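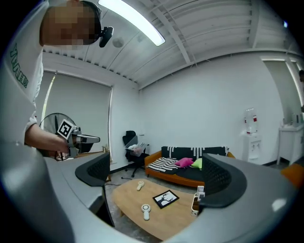
*Fig. 1: Two hand-held grippers at close range. The tracking marker is the black-and-white square near the top of the one being gripped. The operator also wears a head camera.*

## 4. Running the gripper demonstration on an open day

This section covers the visitor demonstration at Ondell. It assumes the grippers have been charged and paired as in section 3. It was rewritten in September after Shivam Yadav and I had both run the old version and disagreed with most of it.

The old text promised that visitors would "teach a robot in minutes". Please don't say that. Visitors pick things up with a hand-held gripper while the movement is recorded. Whether a recording ever teaches an arm anything useful depends on a great deal of work done later, and plenty of recordings are thrown away. If the supplier's leaflet from Trendon is on the table, leave it there, but don't read from it.

### 4.1 Before visitors arrive

1. Switch on the recording computer and open Odedex. Wait for the session page. If it shows the last group's session, close that one first.
2. Wipe the finger pads on each gripper with a dry cloth. Do not use spray.
3. Check each marker. All four edges of the white border must be clean and flat. A marker with a lifted corner may still track, but badly, and Odedex won't warn you.
4. Put on the head camera and look down at your own hands. Check in the preview that both hands show. If you can only see your wrists, tilt the camera down a little.
5. Open and close each gripper a few times. The width trace on the computer should follow your hand.
6. Make one test recording and play it back from start to finish.

> **Note.** The green tick in Odedex means that a file has been saved. It says nothing about what is in the file. We had a whole morning of green ticks with the head camera pointing over everybody's heads.

Check that there is room on the disk. The manual that came with the software gives a figure for how many takes will fit. We have never got near it, so allow space for 40 takes and delete the test recordings as you go.

### 4.2 What to say

Keep the talk short and do most of it with a gripper in your hand. Visitors want to know why anyone would hold the thing themselves when it is meant to go on a robot. Tell them the idea: the gripper sees much the same view whether a person or an arm is holding it, so a person's movements can be used as examples. Then tell them that "much the same" is carrying a lot of weight in that sentence. A person leans, twists and reaches round things in ways that an arm may not be able to copy.

Questions that come up:

- **Is it a robot?** The part in your hand is a tool for recording. It does nothing by itself.
- **How many goes does it need?** The leaflet says 200 for a simple task. Shivam thinks that could be right for one cup on one table in one kind of light. I haven't seen it proved for anything else.
- **Will it take someone's job?** Give your own view and say that it is your own view.
- **Can I see the robot do what I just did?** No, not on the day. Say so at the beginning, as people are cross if they find out at the end.

### 4.3 Letting visitors try

1. Ask who would like a go. Don't press anyone.
2. Explain that the cameras record faces and the room as well as hands. Anyone who doesn't want to be recorded should wait outside the working area until the take is finished.
3. Hand over the gripper with the jaws open and keep your fingers out of the gap.
4. Let the visitor open and close it without recording. People nearly always squeeze too hard at first.
5. Put one soft object on the table. Ask the visitor to pick it up, move it a short distance and put it down.
6. Press **Start** in Odedex and say "recording" out loud.
7. When the object is down and the jaws are open again, press **Stop**.
8. Play the take back straight away while the visitor is still standing there.
9. Mark the take **Keep** or **Discard**. If you can't decide, discard it.

> **Caution.** Do not let anyone put a finger between the pads to "feel the grip". The pads are soft, but the parts behind them are not.

> **Caution.** Only one visitor at a time should be holding a gripper. If you want to show how two are used together, hold both yourself or work with another member of staff.
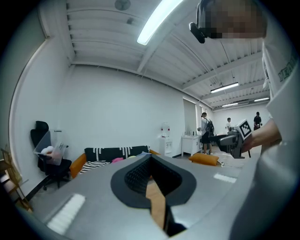 *Fig. 2: Working with a second gripper. Its marker is angled to the left, with the black-and-white pattern in clear view.*

### 4.4 Using two grippers

Use this part only if the group has time and you have practised. It looks good and it goes wrong more often than the single-gripper take.

1. Pair the second gripper in Odedex. Check that left and right are the correct way round by moving one at a time.
2. Hold them apart, with both markers facing the room.
3. Bring them slowly towards each other and watch the preview. Find out how close you can get before one body hides the other's marker.
4. Back off a little from that point. Treat that as your limit for the session.
5. Record a take with no object. Play it back. If either trace jumps, start again from step 2.
6. Record the real take.

In our last practice run, 38 takes were marked Keep on the day. Anju Lodhi went through them afterwards and would not have kept several of the two-handed ones. In most of those the markers had been covered by an arm at the very moment something interesting was going on. The software had filled in the missing part with a smooth line. It looked lovely and was made up.

> **Note.** A smooth trace is no proof of a good take. Look at the video beside it every time.

### 4.5 If something goes wrong

**The trace freezes.** Check whether the marker is covered. If it is in plain view, stop the take, wait for the session page to come back and start again.

**The trace jumps when you turn.** Ceiling lights may be glaring on the marker. Tilt the gripper or move along the table. Turning the lights off makes it worse in our experience, though the Trendon help page suggests it.

**The width trace doesn't move.** Unpair the gripper and pair it again. If that doesn't help after 2 tries, carry on with the other one and write down the fault. Don't open the casing in front of a group.

**The head camera slips.** Stop the take before touching it. A camera moved halfway through makes the whole take useless, whatever the tick says.

**A visitor asks for a copy of their take.** Take their details on the form and pass it to Anju. Don't send files from the recording computer.

### 4.6 Closing down

1. Finish any open take and close the session.
2. Go through the Keep list while you still remember the takes. Allow some 2 minutes for each one you're unsure of.
3. Delete all test recordings, and any take in which somebody asked not to appear.
4. Put the grippers on charge with the jaws open.
5. Write in the log how many takes were made and how many were kept. Put both numbers. The old log had only the first.

Faults go to Shivam, with the take name and what you were doing when it happened. "Tracking bad" is not enough for him to look into.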